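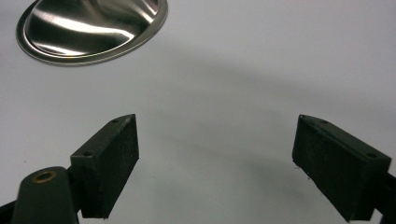 Harneo hand gripper kit, from Redov
Reviewed 7/20/23

I bought this in March to go with the arm I'm building in our shared workshop. The kit comes as printed parts, a bag of screws and a sheet of pad material. Assembly took two evenings, one more than the leaflet says.

The fit is good. The screw holes in the fingers lined up and the brass inserts have stayed put. The leaflet is poor: step 5 shows the linkage the wrong way round, and I had to take it apart again. Redov sent a corrected page when I wrote to them.

Grip is fine on mugs, boxes and cloth. Polished metal is harder. A steel bowl turned upside down gives the pads little to hold, and it is best taken by the rim. I tried the softer pads from Jelance as well and they were no better.

My one gripe is weight. Mine came to 422 grams with everything fitted, and after nearly an hour the wrist knows it. The Magbanua version is lighter but flexes when you squeeze.

Four out of 5. Spare pads are sold separately.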